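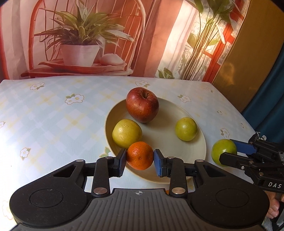 Okay, I have to talk about fruit plates, because I am completely hooked and it's all thanks to one tablecloth!

I found it in January at the thrift store in Firbridge, folded up under a stack of pillowcases. Light blue and yellow checks with little white flowers on it. I paid 4 dollars and carried it home like I'd won something. The minute it went on the table I wanted color on top of it, so out came the big cream plate and whatever fruit we had in the kitchen.

And wow, does fruit look good on checks. A red apple at the back (the speckly kind, my favorite), a yellow-green one over to the side, a mandarin near the front edge where it's easy to grab. There's also a small green fruit that I love for its size alone, and a bright green apple that's ended up right on the cloth. I like it there! It picks up the blue so nicely.

My friend Dede Wumbei does hers in a deep bowl and swears by it, but I've gone off bowls. Things vanish at the bottom and then you find a sad soft pear two weeks later. On a flat plate you see everything, and we eat so much more of it. I spend 15 minutes on mine every weekend, mostly moving one apple back and forth, and I enjoy every second.

A few things I've picked up along the way: mix your greens, they're never the same green twice. Leave the stems on. Keep bananas somewhere else unless you want everything ripe by tomorrow.

Next I want to try plums, if the market has any decent ones. Dede is bringing figs on her next visit and I've already cleared a spot for them.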